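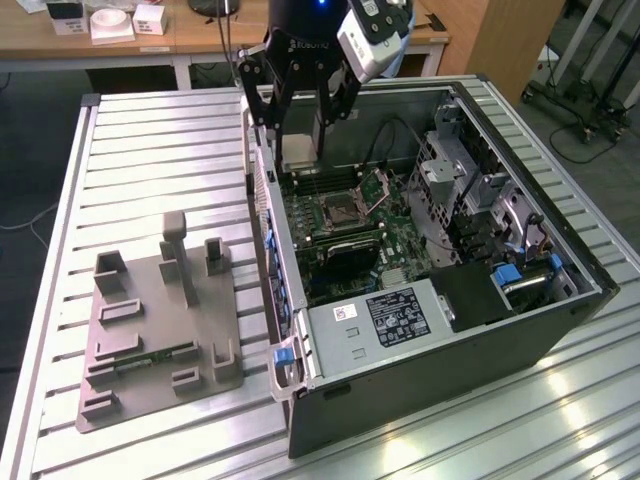 Jabari Mfinanga on yarn labels, swatches and the trouble with "one size"

Jabari Mfinanga has been designing knitwear patterns for long enough to distrust most of what is printed on a ball band. I went to see him in Cheetham because I wanted to ask about his new cardigan, the Onden, and because I had doubts about it. The pattern claims to fit nearly everybody. I have knitted enough cardigans that claimed the same and ended up on the dog's bed.

He didn't argue. "I wouldn't believe it either," he said. "The first version had a single yoke chart for every size and it was rubbish. It looked lovely on me. On my sister it stuck out at the back like a shelf."

The version on sale has separate yoke instructions for each size, and short rows across the neck that you can leave out if you hate them. I do hate them, and said so. He thinks I ought to put them in anyway. We left it there.

What I really wanted to know was why he had used Prultach, a four-ply that costs more than I usually spend on a whole jumper. Did the designer love the yarn, or did the yarn company love the designer?

"They gave me the wool for the sample," he said. "It says so on the front page of the pattern. I bought the wool for the second one myself, and I complained about the price like anyone would."

And is it worth it? He took a while over that. "It's good wool. It blocks well and it doesn't pill much under the arms. Would I knit it in something cheaper? Yes, and I have. The green one is in old stock from a mill shop and I wear it more."

The green one was hanging on the back of his chair. I had a good pull at the cuffs and they sprang back, though I'd like to see them after a second winter.

Swatching, again

Every designer tells you to swatch. I asked Mfinanga how often he does it himself, expecting a fib.

"For a hat, never. For a cardigan, always, and I wash it. A dry swatch tells you next to nothing with this sort of wool. Mine grew by two stitches' worth over the width, and if I'd gone by the unwashed one I'd have had a coat."

The pattern asks for 30 rows to ten centimetres. Most knitters I know get the stitches right and never look at the rows, and then wonder why the armholes come down to the waist. He agrees this is the usual complaint in his inbox. His answer is to give the yoke depth in centimetres as well, with a note telling you to stop when you get there. I think that's sensible. I also think a fair few people will miss it, as it's at the bottom of page four.

"Then I'll move it," he said, and wrote something on his hand.

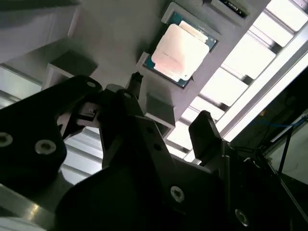 The knitalong

There is to be a knitalong in August, run through Stustari, the pattern site where the Onden is sold. At the last look 969 people had put their names down. I asked how many he thought would finish.

"Eighty," he said straight off. "If 80 people post a picture with the buttons on, I'll be delighted. The rest will get to the sleeves and start a shawl."

I have my own quarrel with knitalongs, which is that they make everybody knit at the pace of the quickest person in the group. Somebody casts off in the first week and the rest of us feel like slackers. Mfinanga says there won't be any deadlines or prizes this time. The prizes were the site's idea last year and he found them a headache, with people writing in to ask whether a cowl counted.

He does have rules about questions. He answers them in the evening, after seven, and he won't rewrite the pattern for a yarn of a different thickness. "People ask me to turn it into a chunky. That's another cardigan. I'd have to start from nothing."

Did he make any money out of it? Not much, he says. The last pattern sold 2000 copies over its whole life, and the technical editor and the test samples had to be paid for out of that. He still teaches two classes and mends other people's jumpers. The mending is steadier.

I have bought the Onden, with my own money, and cast on in a plain grey I already had. The ribbing is fine. The increases after the ribbing are badly explained and I had to read them aloud twice before they made sense. I told him so by email and he has sent back a clearer version, which he says will go into the next update. I'm leaving the short rows out.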